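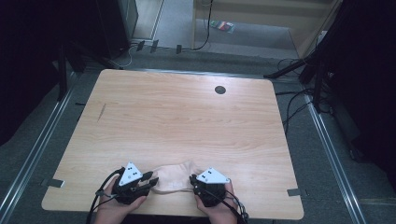

Project updates > Grant holders
August | Posted by the Mota project team, Tilivwood

We are very glad to be writing to you again, and with a good deal more to tell than last time. When Brandinano agreed to fund the second stage of Mota, we promised a steady flow of recorded examples of hands working with soft things, and the count now stands at 634 finished recordings, every one of them checked and labelled before it went into the store.

Most of the summer has gone on cloth. Socks and small garments are awkward little objects (they sag, they bunch up, they hide their own edges), and that is just why we wanted so many of them. The person doing the task works at the table with a hand-held gripper in each hand, the dotted white plates on top, and picks up, stretches, turns or folds the piece at an ordinary pace. We had asked people to go slowly at first. The results looked stiff and fussy, so we dropped that rule and have been much happier since!

You asked in your last letter about the room. We did move, and it took longer than we had hoped. The dark curtains are up, the rails are down on the carpet, and the table's front corners are taped so that it stays put between sessions. Cabling is still our weak spot. The leads from the grippers tug at the wrist on wide movements, and we have had to throw away two mornings' work on that account. A lighter lead is on order, and we will let you know how it does.

On the learning side, Prulero, our training software, has now been through three rounds with the new material. It does nicely at finding a loose end of cloth and rather poorly at deciding what to do with the other one. We think it needs more examples that begin with the piece badly crumpled, and those are next on our list.

Spending is within the agreed budget, apart from the cost of spare fingertips, which wear faster than we had allowed for. We should like to move a small sum across from travel to cover them, if you are content with that, and will send the revised sheet with the next claim.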